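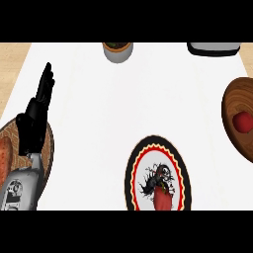

Clearing a table, again

Jul 27, 2018

I get asked every few months when I'll have something that clears the table after dinner. I work on motion planning for a living, so the question is fair, and my answer has not moved much since September. A machine can do parts of it. The parts do not yet add up to the chore.

The version I run in the evenings is simulated. The simulator is Skodlow, the scene files are mine, and the task is short: bread stays in the woven tray, fruit goes in the wooden bowl, the patterned plate goes to the sink side. The hand is a multi-fingered one. I had used a parallel gripper for most of last year and wanted to see whether extra fingers bought me anything on thin-rimmed dishes.

They buy something. Out of 2497 simulated attempts, the apple is close to a solved problem. It is round, it is rigid, it contrasts with the wood, and nearly any closing motion that starts in the right place ends with an apple in the hand. The bowl is harder, and the plate is where I spend my time. A plate flat on a table gives you a rim with very little clearance under it. A person slides it to the edge or tips it up with a thumb, without thinking about which. The planner has to be told that both exist, and then it has to choose, and with other dishes parked along the far side of the table it often chooses badly. 1113 of the attempts failed, and the plate accounts for most of them.

The patterned plate has its own problem. With a plain white one on a white table the segmentation network loses the edge. With a printed one it keeps the edge and finds extra objects in the middle, then tries to pick up the artwork. I ended up training on 17 plate textures to get that under control. Adi Govindasamy, who reads these posts before I put them up, asked why I didn't use depth and ignore color altogether. I tried. Depth alone gives you a plate and a place mat as more or less the same surface.

Time is the other figure people want. A good run takes 15 minutes in simulated time for a table I could clear in one. Most of that is the arm moving slowly on purpose, with a replan after every contact. I could raise the speed limits tomorrow, and the success rate would drop.

None of this includes liquids, cutlery, crumbs, napkins or a glass someone is still drinking from. It also skips friction in any honest sense. Skodlow lets me set one coefficient per object. A plate with olive oil on the rim does not have one coefficient.

On the shop floor the picture is better, mainly through cheating. The Mumeten line I visited in spring has arms handling trays all day, and every tray is the same tray, in the same orientation, on a fixture somebody machined for it. Put a kitchen table through the same treatment and you would not want to eat at it.

Next job is to swap the contact model for the one in Mangundap and rerun the plate cases with the same seeds. If the tipping grasp survives that, I'll post the scene files.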